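Plurum Relationship Desk: Mid-Term Progress Report

Prepared for the Gunawan Fund
Period covered: January to June

1. Purpose of the grant

The grant supports a reference archive of celebrity couples whose partnerships are covered in the entertainment press: how they met, whether they married, whether they have children, and which of those statements can be traced to a first-hand source. The archive is used by Plurum writers and, under license, by two outside publishers. This report covers the first half of the grant term.

2. Work completed

The starting set contained 1,146 couple profiles inherited from the old Hurnmont entertainment pages. Each profile was to be checked against at least one interview, public record or statement by one of the two people involved. At the end of June, 573 profiles had been checked, exactly half of the set.

Of the checked profiles, 308 needed at least one correction. The most common faults were:

- wedding year taken from the date of a magazine feature, with no other support
- first meeting placed on a film or video set when the couple had named a different location
- children from an earlier relationship listed under the current one
- separation reported, later denied by both parties, and never updated

Corrections are logged by field, with the old value kept beside the new one. A profile with a disputed field is shown to writers with that field locked until an editor clears it.

3. "How they met" entries

This field took more time than planned. Couples often give different accounts in different years, and some accounts grow with each retelling. The original plan allowed one value per profile. From March we have stored every version with its source, and marked the earliest first-hand version as the default. The change added a month to the schedule for musicians and actors, who give the most interviews. It had little effect on athletes.

Where the only source is an unnamed friend of the couple, the entry is now left blank. Writers objected to this at first – blank fields make for short articles – but the rule has stayed in place.

4. Software

The archive moved to the Clondau database in April. Search by shared project (film, tour, television series) works as specified. Search by date range returns duplicate results when a couple has married, divorced and remarried each other. There are 13 such couples in the checked set. A fix is scheduled for the next release. Until then, editors remove the duplicates by hand before a list goes out.

Export to the two licensed publishers runs every night at 2:00 a.m. Three exports failed in May after a change to the name fields and were sent again the same morning. No further failures were recorded.

5. Privacy requests

The procedure for removing details of minor children was put in place in February. First names of children are now published only if a parent has used the name in public. Birth dates are cut to the year. Requests from representatives are answered within five working days. All requests received in the period were closed within that limit.

6. Budget

Spending is in line with the approved plan except for transcript fees, which ran over as a result of the change described in section 3. The difference was covered from the travel line. We ask the Fund to confirm that this transfer is acceptable for the second half of the term as well.

7. Plan for the second half

- check the remaining profiles, beginning with couples who have a new release or tour in the fall
- close the duplicate search problem in Clondau
- add a short sourcing note at the foot of each published couple article
- test a reader correction form on the Hurnmont pages

The main risk is the number of long-running couples left in the unchecked group. These profiles carry more source material per entry, and the checking rate will probably drop in August. If it does, we will propose moving couples with no press coverage in the last ten years to the end of the list. A revised schedule will be sent with the next report.
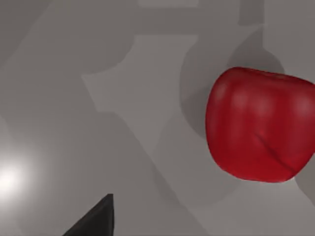
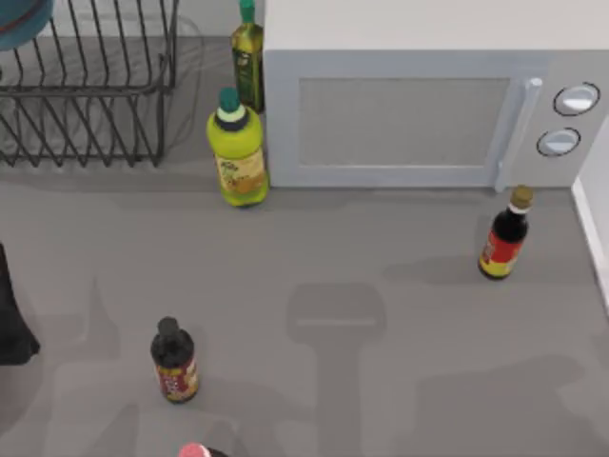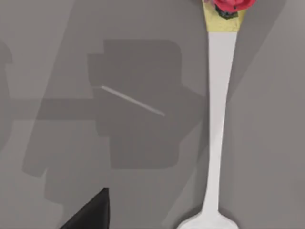 Reading time: 3 minutes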